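Robot Software, Week 3: Deciding Where the Arm May Go
September 2022

Right, last week we got as far as turning camera pictures into a list of things the robot believes in. Today we use that list to plan a movement, and bathrooms are my favourite place to do it (bear with me!) because they are small, shiny and full of things you mustn't bump into.

Our planner is called Gretel. You give it a start pose, a goal pose and a map of what's solid, and it looks for a path between them. It will try up to 427 paths before it gives up, and you can change that number in the settings file, though please don't do it until you've read section two.

The map comes from Risex, our perception code, and this is where most of your marks will be lost. White china on a white tank gives the depth camera very little to hold on to, and glass is worse - the depth readings often come from whatever is behind it, so the planner thinks it has a lovely open space to swing an elbow through.

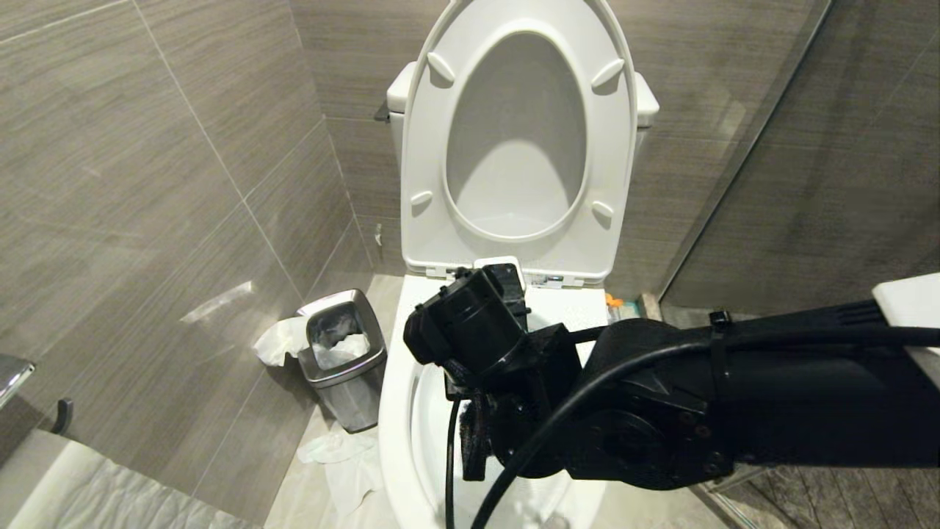
What I do is add the awkward surfaces by hand as plain boxes, then grow each box by 10 mm on every side. It's crude and I love it. Nuanchan Saithong prefers to fit proper planes, and her notes are in the shared folder if you want the grown-up version.

Don't forget the cables, either. Gretel knows the arm's joints and links but has no idea about a loop of cable hanging off them, so wrap the forearm in a fat cylinder and plan with that.

For the lab, load the Pellar log (3,246 depth readings), build your map and plan one reach to the bowl rim and back. Cap the planning time at 60 seconds. Hand in your settings file and a short paragraph on the first plan that failed. Tassanee Srisuk is marking this one, and she reads the paragraph first.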